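Krisztina Kun has moved apartments five times, and she says every one of them taught her something about bathrooms. "Mostly that there's never a shelf where you want one," she laughs. We're sitting in her kitchen on Camacho Street with coffee and a plate of walnut cookies, and I've barely got my notebook open before she's off.

She writes the Nelance newsletter, which goes out to 380 people who care, like I do, about small rooms and where to put stuff in them. I've been reading it since February and I have rearranged my own medicine cabinet twice on her orders.

So I ask her straight out, where do people go wrong?

"They buy the organizer first!" She puts her cup down. "They come home with a big thing with drawers, and then they walk around looking for stuff to put in it. I had one of those. I think I kept a dead battery in it for a year."

Her partner, Géza Szűcs, wanders in around then to steal a cookie and tells me the thing with drawers is still in the closet. She waves him off, but she doesn't say he's wrong.

What she does like is a plain cup. She's a bit of a bore about cups, by her own account, and can go on about them longer than I would have guessed (my notes on this part run to almost 30 lines). It should be wide enough to get a sponge into. It shouldn't have those little holes in the lid, because the holes get slimy and you'll never clean them. And it should be a color you're happy to see at six in the morning.

"A toothbrush wants to stand up and dry off," she says. "Give it a cup, rinse the cup on Sundays, and go live your life."

I wondered about families, where four or five brushes end up in one cup, all leaning on each other. Krisztina is against it. One cup each, she says, even if they're cheap ones, and different colors so the kids stop arguing. Géza grew up in a house with one glass for the whole family and feels he came out fine. They have clearly had this conversation before.

We got onto colors after that. She used to be strict and had everything in white, down to the soap dish, and she got sick of it inside a month. Now she mixes. Pink and teal is the pair she keeps coming back to - "it's cheerful, and you can find your own brush without your glasses on." 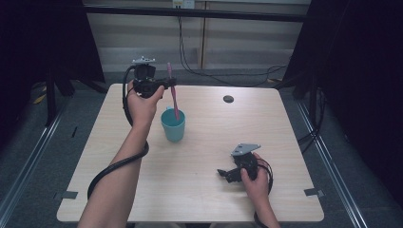 Three things to do this weekend

I made her give me some homework before I left. First, take everything off the edge of the sink and only put back what you used today. Second, wash the toothbrush cup, including the bottom. Third, throw out the hotel shampoos. "All of them," she says, looking at me like she knew.

I threw out most of them.

Comments (3)

drukon_dave: One cup each is the only way. We switched last winter and the mornings are a lot quieter.

Marnie P.: I'm with Géza on the one glass! Also, could we get the walnut cookie recipe?

jevumska: What about electric ones? Mine tips over every cup I own.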